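Trarkon Community Help > Teaching by Demonstration > Data collection

How many demos before I should admit the problem is me?

Posted by Farzana Ghumman, August 12, 2019

I do wire harness prep at a small shop, and since July I have also been the person who teaches the robot to do wire harness prep. Nobody gave me a second paycheck, but I did get a new email folder.

The setup is two hand-held grippers, one per hand, each with its own camera. I do the job with the grippers, the cameras record it, and the recordings go into a folder that the model trains on overnight. The job is: take a short cable out of a clear bowl by its connector, bring it over the table, pass it to the other gripper, lay it straight. A person does this without waking up all the way.

I have 41 demos. The trained model reaches for the bowl with great confidence, closes on the air just beside the connector, and then carries the air to the handoff point very carefully. The second arm accepts the air. They lay it down straight. If we were in the business of shipping air I would be up for a promotion.

Things I have tried: recording slower, recording faster, deleting the demos where I dropped the cable, putting back the demos where I dropped the cable. My supervisor's view is that we need "more data," which is also his view on the parking situation.

I started with the Gridetix starter guide, which says to keep the work area "consistent," and I have been very consistent. Same bowl, same spot, same cable, connector always at the same side. I can post a still from the wrist view if that is any use. Edit: it was asked for, so it's below.
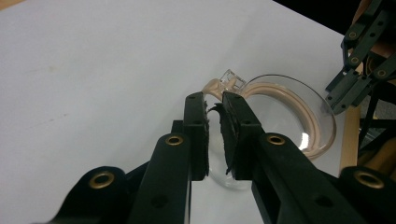
My question is whether to keep going with the same recipe up to a few hundred, or stop and change something. I don't mind doing a few hundred. I mind doing a few hundred and then being told on this site that they were all wrong from number one. Going by that still, the connector is sticking up over the rim right past the fingertips, which I would have called an easy grab, and the rest of the cable is coiled down in the bowl minding its own business. I line up like that nearly every time. Cable and connector are both pale, or see-through in the connector's case, and the table is white, and I did wonder if that matters, but I can see it fine and I assumed the computer had better eyes than I do.

Araújo
Member, 9 helpful answers

Stop recording. Not forever, just until you have read this.

You have 41 copies of one demo. Same bowl, same spot, same connector position means the model can get a perfectly good training score by learning "go to that place and squeeze." It has no need to look at anything. Then your bowl gets bumped by a finger's width, and you get the air delivery service you describe. I did this with bottle caps and had a robot that was superb at picking up one bottle cap in one location on one table, and I was proud of it for most of a week.

What I would do, in order.

Move the bowl between every take. You don't need a system. Push it with your elbow. Keep it inside the area the arms can reach and that's the only rule.

Turn the bowl too, so the connector ends up on the near side, the far side, left, right. Every so often drop the cable in so that the connector lands down inside the coil. It will be annoying to pick up, which is your hint that the model needs to see it.

Change your approach. You say you line up the same way nearly every time. Start some takes from high up, some from off to the side, some a bit wrong so that you have to correct on the way in. The corrections are worth a lot. If every demo goes straight to the target, the model has never seen what to do when it's off target, and it will be off target.

About the clear connector: yes, it matters. A clear part in a clear bowl on a white table is a hard thing to pick out, and "I can see it fine" is you knowing what a connector is. The model doesn't. Before you blame anything else, watch your own videos at the size the model gets them. Most setups shrink the picture way down first. If you can't find the connector in the shrunken version, there is your answer. A piece of dark cloth or matte card on the table would be my first experiment. If your real line has a white table and has to stay that way, ignore the cloth and use more demos with the light coming from different sides.

Do 20 like this, train, and look at how it fails. If it starts missing in different directions, congratulations, it is looking. Keep recording.

Leave the dropped-cable takes out unless you picked the cable up again and finished the job. A drop with a recovery is good teaching. A drop followed by a sigh is not.

zarkside_refugee
Member

just get more. we did a ton on our Zarkside rig and it got better eventually. we never moved anything on purpose but the table has one bad leg so maybe that helped

also check the pads on your fingers, those look pretty chewed. ours got like that and the foam would grab the cable when you opened up. you think you let go and you didnt. then the video says open and the cable says no

Araújo
Member, 9 helpful answers

Replying to the pads point, because it's better than the rest of that answer. The foam is ragged on both fingers, frayed at the top and the bottom on the right one. I can't tell from a still whether it snags, so open and close on a cable a few times and watch. If you do swap the pads, swap them on the robot's fingers at the same time, with the same foam. People forget that and then record a beautiful new set with a grip the robot doesn't have.

Also write down which takes were before and after the swap. I use a text file named "notes," and it has saved me 4 times.

Farzana Ghumman

Update for whoever finds this by searching, which I assume is me in a year.

I watched my videos at the small size. The bowl is a faint circle. The connector is a rumor. I had been admiring full-size video this whole time like somebody who tests a radio by reading the manual.

I put dark card under the bowl and did 20 new takes, moving everything around, and trained on those alone. It still misses more than it hits, but now it misses on whichever side the connector is on, and twice it came up with the cable and handed it over. The second arm dropped it both times, having only ever practiced with air.

New pads are on order for the hand grippers and the robot. My supervisor asked what happened to the first 41 and I told him they were in a different folder now. Marking Araújo's first answer as accepted. I'll start a separate post about the handoff.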